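Oltent Sit-Stand Desk: User Manual

Section 4: Living With the Desk

Rev. Oct 21, 2018

By now you have a desk. If you still have a pile of legs and a bag of bolts, go back to Section 2 and stay there until the pile is gone. Section 4 covers the first power-up, saved heights, cable routing, and setting out your things on the top so that none of them get dragged to the floor the first time you stand up.

You will need the hex key from the bag marked C. If you have already lost it, any 4 mm hex key will do. The one from your last bookcase is probably in the kitchen drawer with the dead batteries.

4.1 First power-up

1. Check that the crossbar bolts are tight. Section 2 told you to leave them loose until the end. The end has arrived.

2. Plug the short gray lead from each leg into the control box. The sockets are marked 1 and 2. It makes no difference which leg goes where, in spite of what the diagram in earlier printings of this manual suggested.

3. Plug the handset into the narrow socket. It clicks. If it goes in without a click, it is not in.

4. Plug the power cord into the control box first and the wall second.

5. Press and hold the DOWN button. The desk will sink slowly to its lowest point, stop, sink a hair further, and rise again by the same amount. Keep holding until it has finished. People let go at the stop, and then they write to us.

6. Release the button. The display shows the current height in inches.

Note: If the display shows RST, step 5 was cut short. Hold DOWN again, and this time wait out the pause.

CAUTION: Before moving the desk for the first time, look underneath it. File cabinets, wastebaskets, sleeping dogs, and the arms of your chair all live in the space the desk is about to occupy. The motors have an anti-collision sensor, and it works well against hard things. It has a poor opinion of soft ones.

4.2 Finding your heights

There is a lot of advice in the world about the correct height for a desk, much of it delivered by people selling chairs. Ours is short.

1. Sit down the way you really sit. Do not sit the way you would for a photograph.

2. Put both feet on the floor. If they do not reach, lower the chair before you touch the desk.

3. Let your upper arms hang and bend your elbows to a right angle. Raise or lower the desk until the top is level with the underside of your forearms.

4. Type something. If your shoulders creep up, the desk is too high. If your wrists bend back, also too high. If you are slumping, that may be the desk or it may be the thing you are typing.

5. Stand up and do it all over again, in the shoes you normally wear at home. Bare feet and boots give different answers, and you only get to save one of them per button.

4.3 Saving a height

The handset has four memory buttons. Most owners use two and forget what they put in the others.

1. Move the desk to the height you want.

2. Press M. The display blinks.

3. Press a number from 1 to 4 before the blinking stops. You have five seconds, which feels longer than it sounds.

4. To go to a saved height, press its number once. To stop on the way, press any button at all.

Note: Saved heights survive a power cut. They do not survive a full reset (Section 6), so write them on the inside cover, where we have left a space for this and where you will instead find a phone number you wrote down and can't identify.

Child lock: Hold M until the display shows LOC. Repeat to unlock. A four-year-old can work out the handset in one visit, so set the lock before the visit.

4.4 Cables

This is the part everyone skips. A fixed desk forgives lazy cabling for years. A desk that goes up and down does not, and it will show you which cable was the short one by pulling it out of whatever it was attached to.

1. Raise the desk to its full height. All cable work is done at full height. If a cable reaches with the desk up, it will reach with the desk down.

2. Screw the cable tray to the underside of the top, toward the back, using the four short screws from bag E. The long screws in the same bag are for the handset bracket on the thick top. Use them here on the thin top and you will see them again from above.

3. Put your power strip in the tray. With the strip riding along under the desk, only one cord has to travel between desk and wall.

4. Plug everything into the strip. Gather the slack and lay it in the tray. Do not pull it tight, and do not coil it into the neat little hoops you see in catalogs. Loose loops stay cooler and are easier to undo when you change monitors.

5. Fit the cable spine to the one cord that goes to the wall. The links snap together along their open side. Pao-chu Huang of our support desk recommends doing this sitting on the floor with a cup of tea, and we have not been able to improve on the method.

6. Lower the desk all the way and watch the cables as it goes. Raise it and watch again. Anything that goes taut, rubs on a leg, or makes a plucking sound gets moved now.

CAUTION: Never run a cable through the gap between the moving and fixed parts of a leg. It fits there beautifully. The leg will cut it.

Note: The Pludley cable spine sold with our older desks has a wider link and won't close around the Oltent cord. If you have one left over, it makes a decent caterpillar costume for a cat, provided you have a different cat from ours.

4.5 Setting out the top

The top can carry 169 pounds, spread evenly. This is a generous figure and people tend to take it as a challenge. The number assumes the weight is near the middle. Sitting on the front edge is not near the middle.

1. Put the monitor down first. The top of the screen should be level with your eyes or a little below, and the screen an arm's length away. If you wear bifocals, go lower than you think.

2. Center the keyboard on the letters you use, which means the B key in front of your breastbone. Centering the whole keyboard puts the number pad in charge and shoves the mouse out to the next county.

3. Put the mouse beside the keyboard at the same level, close enough to reach with your elbow still at your side. A small pad is plenty on this top. The big ones that cover half the desk look smart until you want somewhere to put a sandwich.
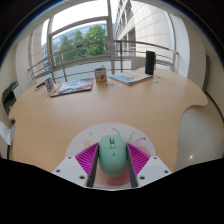

4. Place the lamp on the side opposite your writing hand, so you aren't working in the shadow of your own fist. Clamp lamps may be fixed to the back or sides. Leave the front edge alone, as the handset needs it.

5. Keep drinks in something with a lid, or keep them at the back. The desk starts and stops gently, but a full mug has its own ideas about gentle.

6. With everything in place, run the desk from bottom to top once more. Look at the wall behind you as well as the wires. Shelves, window sills, and picture frames that were well above a sitting desk are now in its way.

4.6 How often to move

The motors are built to run for two minutes and then rest for eighteen. If you play elevators, the display will show HOT and the desk will sulk until it has cooled. Leave it plugged in and wait 20 minutes.

As for you, start small. New owners tend to stand for the whole first morning, announce that it has changed their lives, and then never stand again. Yee-man Lam, who wrote the first edition of this manual at an ironing board, suggested standing for phone calls and sitting for everything else during the first week. We have kept that advice through every revision and lost the ironing board.

4.7 Small troubles

The desk rocks when standing height is reached.
Tighten the crossbar bolts, then adjust the feet. Any tall desk has a little sway. If the coffee is making waves, it's the bolts.

One side is lower than the other.
Lower the desk fully and repeat the first power-up (4.1, step 5). If the lean comes back, put a level on the floor before you blame the legs.

The desk moves down an inch and comes back up.
It has touched something. See the caution in 4.1, and check on the wastebasket.

The display shows E42.
The handset is not fully plugged in. Refer to the click in 4.1, step 3.

The desk squeaks.
Wipe the inner columns with a dry cloth. Do not oil them. Oil works for a day and then collects every hair in the house.

Spare screws, cable trays, and replacement hex keys are ordered under part number 431 from the Rerkgate warehouse, using the card at the back of this manual. Please tell us whether your top is thick or thin. "Normal" is not a size we stock.

Continue to Section 5: Cleaning and Care of the Top.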